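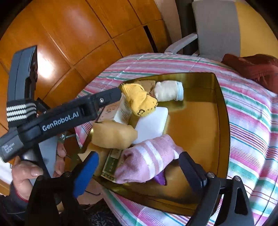 How should socks be rolled so that a robot gripper can pick them up?

Roll them from the toe, fold the cuff over once, and leave the bundle firm enough to keep its shape when squeezed from both sides.

The advice comes from the household tips page kept by the Plonditz workshop, and it rests on a test finished in September. We recorded 2,000 picks by hand-held gripper and used them to train a policy we call Skereneo. It was then tried on 1,000 picks it had not met before. Tightly rolled pairs were dropped 57 times. Pairs folded flat did much worse, mostly because the jaws closed on one layer and left the other behind.

Tips for anyone recording at home:

Mix soft things with small cartons. Policies trained on socks alone crushed the boxes.

Use a tray with raised sides. Bundles roll, and a wall gives the jaws something to work against.

Open the jaws wide before going down over a thick bundle. Come in across the roll, near the middle.

Watch for glare on shiny trays. Moving a lamp helped more than changing any setting.

Tip the tray out and refill it between takes. If you put things back by hand, you tend to repeat the same layout.

Keep failed picks, but label them.

Wool pairs have not been tested yet.

Last updated 2 November 2024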